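Lab Notes: Simulated Demonstrations for the Gripper Work

Mar 25, 2025

The Skultovo group has finished its first batch of simulated demonstrations for the pick-and-place model. The batch holds 700 episodes, all recorded by people driving a virtual arm from a desk, and it replaces the short trial set made in December. The trial set is still on the shared drive but should not be used for training. Its gripper closed at the wrong speed, and the timestamps on the joint readings do not line up with the rendered views.

Each episode is one attempt at one task, from the moment the arm leaves its start pose until the operator presses the end key. Operators were asked to keep going after a missed grasp and try again. Those recoveries stay in the set and are tagged, so they can be left out by anyone who wants only clean runs. An attempt is thrown away if the simulator stalls or if an object passes through the table. In the last week of recording that came to 11 episodes.

Surface colors and lighting are changed between episodes. The set includes plain, flat-colored surfaces as well as textured ones, and the view from near the gripper is saved along with the fixed views. Matilde Carrilho, who wrote the reset script, has also added a check that compares the start pose in the log with the one in the first rendered view. Please run it before uploading. It takes less than a minute per folder, and it has already found a mislabeled session.

A few points for people recording in the next round:

Keep episodes under 90 seconds. Longer ones are split on import, and the second half loses its task label.

Write the task instruction before you start driving, in the words you would use to a coworker. "Put the block in the tray" is fine. Do not paste in the task code.

Move at a steady pace. Long pauses with the arm hanging still teach the model to pause, and trimming them by hand is slow.

Mark the outcome yourself at the end. The automatic success flag misses objects that land on their side.

The next round will be split between Skultovo and Louro, with 3 operators at each site. Folder names now begin with the site, then the operator's initials, then the task. Old names will still import until the new round opens.

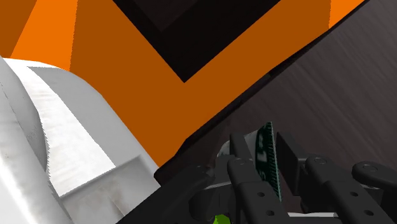
Poslow Training Runs

The first training run on the new batch is queued on the Poslow machines. Results will be posted to the group page with the settings used. If you need machine time before then, put your job in the sign-up sheet and leave the queue order as it is.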